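Oct 21, 2024

Up before six again, and not by choice. The wind got under the loose bit of guttering and it was banging like someone wanting to be let in, so I gave up, made a pot of tea and sat in the kitchen with the seed catalogue and my big cardigan on. I've still not decided about the broad beans. Last year's did so badly on the top plot that I swore off them, and now I'm looking at the picture of the purple-flowered ones and weakening.

Anyway, the quince! I have to write about the quince, as it has taken over my whole week. Eylül rang on her lunch break to say her aunt's tree out at Histhorpe had gone mad and would I please, please come and take some away, and I said yes thinking a carrier bag. It was 31 pounds. I weighed them on the bathroom scales (me with, me without, do the sum, try not to look too hard at the second number). They're in the porch now in two crates and the whole front of the house smells of them, a sort of pear and roses and floor polish smell. I keep opening the door just to have another sniff.

The first batch of jelly went on after breakfast. I'd forgotten how hard the wretched things are, you need the big knife and a good temper, and I only had the knife. I did them the way Eylül Kılıçarslan showed me in September with the crab apples, skins and cores and all, just chopped and covered with water and left to tick over on the back ring. Then into the old pillowcase, hung off the broom handle between two chairs, and no squeezing. I squeezed it a bit. I always do. 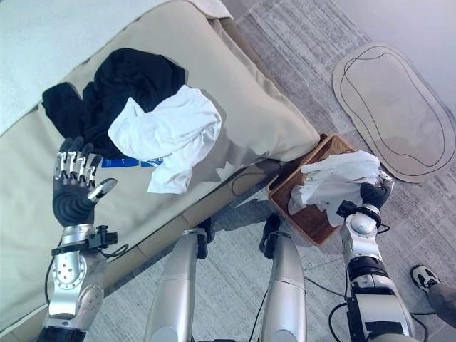 Afternoon

Walked down into Prekbridge for sugar and jar lids, as I had plenty of jars and hardly a lid that fitted. The hardware place wanted 85p each for the small ones, which is daylight robbery, so I went on to Altıntaş at the bottom of the hill and got a packet of 13 for less than half that, plus a bunch of mint, plus a box of the pistachio biscuits I had promised myself not to buy. I ate two on the bench by the weir. The river's very high and brown, and there was a heron standing on the far side looking thoroughly fed up.

Bumped into Ingvar Zoëga outside the post office. He's still cross about the bus being moved and told me the whole story again from the start, but he did perk up at the word quince. His mother used to put slices in with a joint of pork, he says, and a bay leaf, and he made me promise to save him four good ones. He offered me a marrow in return. I said I'd think about it. I've got a marrow. Everybody has got a marrow.

Home by four, and the juice had all come through, cloudy of course (see squeezing, above), but it went the most gorgeous colour once the sugar was in, pale to begin with and then slowly, slowly a proper dark pink. I must have had six saucers in the freezer testing for a set. Burnt my thumb. Nine jars in the end and a bit over in a teacup, which I had on toast for my tea with the strong cheese, standing up, with the radio on.

I rang Mum at Trondel while the jars were cooling. She wanted to know if I'd warmed the sugar first. I hadn't. There was a silence. Then she told me about the time she and Dad made over 400 jars of marmalade for the church roof and he couldn't look at an orange until Easter, and we both got the giggles and I forgot to ask about her knee. Must ring back about the knee.

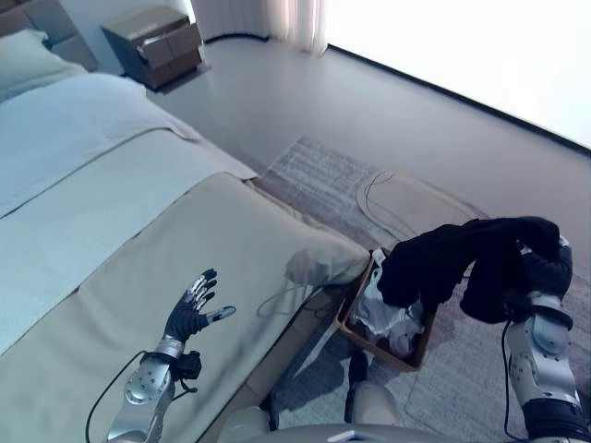
For tomorrow

Second batch, and this time leave the bag ALONE.
Labels. Not the shiny ones, the pen slides off.
Pork shoulder, if the butcher has a decent piece, and pick some bay.
Four quinces round to Ingvar before he comes looking.
Get somebody up a ladder about that guttering.
Mum, knee.
Decide about the broad beans. (I've decided. I'm getting the purple ones.)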